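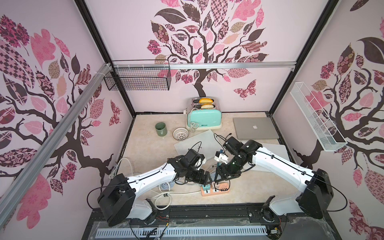
Orange power strip, teal plug in the left end.

Print | E-mail
3 min read

I've been tracking what my apartment uses when I'm not using anything. Thread, mostly for people in Kerkusell who got the same rate letter I did in July.

The new rate makes evenings more expensive. Everyone in my building went straight to arguing about air conditioners. I don't have one, and my bill went up anyway.

So I borrowed a plug-in watt meter from the library. You can check it out like a book. The waiting list is long but it moves.

First thing I did was turn off everything I could think of, then go look at the building meter. It was still ticking along. The fridge was between cycles, so it wasn't that.

The old cable box was the worst. It drew almost the same switched off as switched on. I hadn't watched it since winter. It went back to the provider and they took the rental fee off too, which was more than the power ever cost me.

Phone chargers with no phone on them: barely anything. The meter showed zero for two of them. People worry about these a lot and I don't think they should.

The stereo was a surprise. It's a Wirnov receiver I got from Agathe Huet when she moved. Warm on top all day, even in standby. It's now on a strip with a switch, and I turn it on when I want music.

Game console: depends completely on the settings. The fast-start mode was pulling steadily around the clock. I changed it in the menu. It takes longer to boot now and I've stopped noticing.

Printer. I print maybe once a month. Unplugged it.

Things I left alone: the router, the fridge, the clock on the stove. I tried turning the router off at night for a week and it annoyed me every morning.

Space heaters came up in my replies. Plug those straight into the wall, please. Not into a strip, no matter how sturdy the strip looks. Same for a toaster oven or a window unit.

And don't plug one strip into another to get more reach. I did this for years behind the couch. I've since moved the desk.

Sizwe Mokoena asked if smart plugs are worth it. They use a little power themselves. I have one Draltness plug on a lamp and it's fine, but for the stereo a plain switch does the same job and was already in the drawer.

Totals, for the people who skipped down. My idle load was 40 watts before I started. It's 8 now, and most of that is the router.

Cost of all this was nothing, apart from an afternoon crawling around with a flashlight. The savings won't change anyone's life. It's a couple of lunches a year.

The water heater is the next thing. That's where the real money is, but mine belongs to the landlord, so I've written to Nyarko Property and I'm waiting to hear back.

If you want the meter, ask at the desk by the magazines. I returned mine at noon.

Print | E-mail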